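사진·카메라 장비 매거진 클레베티(Clevetti)에서 중고 장비 담당 에디터를 찾습니다

모집 분야: 중고 카메라·렌즈 리뷰 에디터 1명
고용 형태: 정규직 (수습 3개월, 급여는 수습 중에도 전액)
근무지: 러서드스테드 사무실, 주 2일 재택 가능
마감: 뽑히는 대로

클레베티는 사진 장비를 다루는 온라인 매체입니다. 신제품 소식도 싣기는 하는데, 독자들이 정작 오래 읽는 글은 단종된 지 한참 된 렌즈 이야기입니다. 출시 당일에 밤새워 올린 신형 바디 기사보다 곰팡이 핀 50mm를 살릴지 버릴지 고민하는 글에 댓글이 더 달립니다. 편집부는 몇 년간 이 사실을 모른 척하다가 올해 1월에 중고 장비 코너를 정식으로 열었고, 이제 그 코너를 맡을 사람이 필요합니다.

하는 일

한 달에 기사 네 편을 씁니다. 두 편은 장비 리뷰, 한 편은 시세 정리, 나머지 한 편은 쓰고 싶은 걸 쓰시면 됩니다. 마지막 것이 제일 어렵다고들 합니다.
사내 장비 창고를 관리합니다. 현재 등록된 렌즈가 63개인데, 등록되지 않은 렌즈가 몇 개인지는 이 일을 맡으시면 차차 알게 됩니다. 필터 서랍은 천천히 여셔도 됩니다.
독자 문의에 답합니다. 절반은 "이 가격이면 사도 될까요"이고, 나머지 절반은 이미 산 뒤에 보내는 같은 질문입니다. 둘 다 친절하게 답해야 합니다.
테스트 촬영을 하고 원본 파일을 정리합니다. 파일명은 정해진 규칙대로 붙여 주세요. "최종_진짜최종"은 규칙에 없습니다.
필름 카메라 기사는 외부 필자와 나누어 맡습니다. 원고 독촉도 업무에 포함됩니다.

이런 분을 찾습니다

바디와 렌즈를 최소 두 가지 마운트로 써 본 분. 시스템을 갈아탔다가 되돌아온 경험이 있다면 위로와 함께 가산점을 드립니다.
한국어 문장을 짧고 정확하게 쓰는 분. "감성적인 색감"이라는 표현 없이 색을 설명할 수 있으면 좋겠습니다.
보케라는 단어를 한 기사에 세 번 이하로 쓸 자신이 있는 분.
RAW 현상과 기본 보정이 가능한 분. 프로그램은 가리지 않습니다.
영어 매뉴얼을 읽을 수 있는 분. 일본어까지 읽으시면 창고 안쪽 선반의 설명서들이 기뻐할 겁니다.

경력은 2년 이상을 기준으로 하되, 블로그나 커뮤니티에 꾸준히 쓴 글도 경력으로 봅니다. 전공은 묻지 않습니다. 자격증도 묻지 않습니다. 인스타그램 팔로워 수는 물어본 적이 없는데 다들 적어 주시더군요. 안 적으셔도 됩니다.

이런 분께는 잘 맞지 않습니다

모든 렌즈에 별 다섯 개를 주는 분. 모든 렌즈에 별 두 개를 주는 분.
리뷰용으로 빌린 장비를 "조금만 더" 갖고 있고 싶은 분. 이해는 합니다만 대여 업체 제말(Jemal)은 이해하지 않습니다. 반납일 다음 날 아침 아홉 시에 전화가 옵니다.
삼각대를 무겁다는 이유로 두고 다니는 분. 리뷰용 비교 촬영은 전부 삼각대로 합니다.

근무 조건

급여는 경력에 따라 협의하며, 첫 면접에서 금액을 먼저 말씀드립니다. 서로 시간을 아끼자는 취지입니다.
근무 시간은 오전 10시부터 오후 7시까지입니다. 노을 촬영이 있는 날은 해가 정하는 대로 끝나고, 다음 날 그만큼 늦게 나오시면 됩니다.
장비 구입 지원금은 1년에 한 번 나옵니다. 중고 구매에도 쓸 수 있습니다. 가족에게 보여 줄 영수증은 따로 발행하지 않습니다.
사무실 커피는 평범합니다. 채용 공고에서 커피를 자랑하는 회사가 많아서 미리 말씀드립니다.

지원 방법

다음 세 가지를 한 메일에 담아 보내 주세요.

1. 이력서. 양식은 자유이고 두 쪽을 넘지 않게 해 주세요.
2. 지금 갖고 있는 장비 하나에 대한 리뷰. 200단어 안팎이면 충분합니다. 단점이 하나도 없으면 읽다가 멈춥니다.
3. 직접 찍은 사진 다섯 장. 보정 전 파일도 함께 넣어 주세요. 잘 찍은 사진보다 왜 그렇게 찍었는지 설명할 수 있는 사진이 좋습니다.

메일 제목에는 공고 번호 3444를 적어 주세요. 3448은 영상 편집자 공고입니다. 지난번에 번호를 헷갈린 지원자 한 분이 영상 편집 면접장에서 매크로 렌즈 이야기를 아주 훌륭하게 하고 가셨는데, 그 자리에 있던 면접관들은 매크로를 잘 몰랐습니다.

서류 결과는 붙든 떨어지든 메일로 알려 드립니다. 면접은 두 번입니다. 첫 번째는 대화이고, 두 번째는 창고에서 처음 보는 렌즈를 하나 골라 두 시간 동안 써 본 뒤 짧은 글을 쓰는 자리입니다. 두 번째 면접에는 소정의 원고료를 드립니다. 교통비는 두 번 다 드립니다. 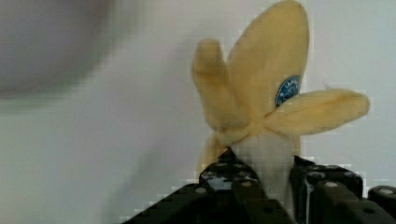
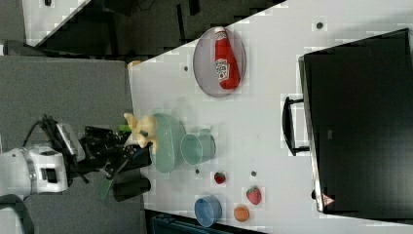

흰 테이블과 바닥
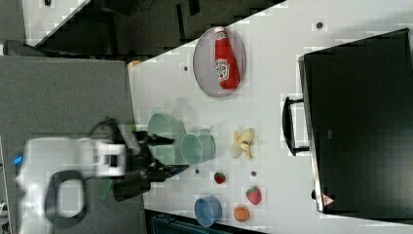
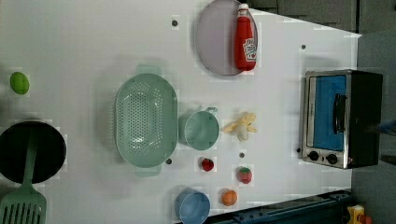 러서드스테드, 4월 29일

덧붙임. 공고가 올라간 뒤 가장 많이 들어온 질문에 답합니다.

개인 장비를 회사에 두어도 되나요? 됩니다. 다만 창고 선반에 섞이면 찾기 어려우니 이름표를 붙여 주세요.

특정 브랜드만 써 온 사람도 지원할 수 있나요? 두 가지 마운트 조건만 맞으면 됩니다. 같은 회사가 마운트를 바꾸는 바람에 어쩔 수 없이 두 가지를 쓰게 된 경우도 인정합니다.

돌랄로프(Dollalov) 지사에서도 근무할 수 있나요? 이번 자리는 안 됩니다. 창고가 러서드스테드에 있고, 창고는 재택을 하지 않습니다.

예전에 떨어졌는데 다시 지원해도 되나요? 됩니다. 리뷰는 새로 써 주세요. 지난번 것을 기억하는 사람이 편집부에 아직 있습니다.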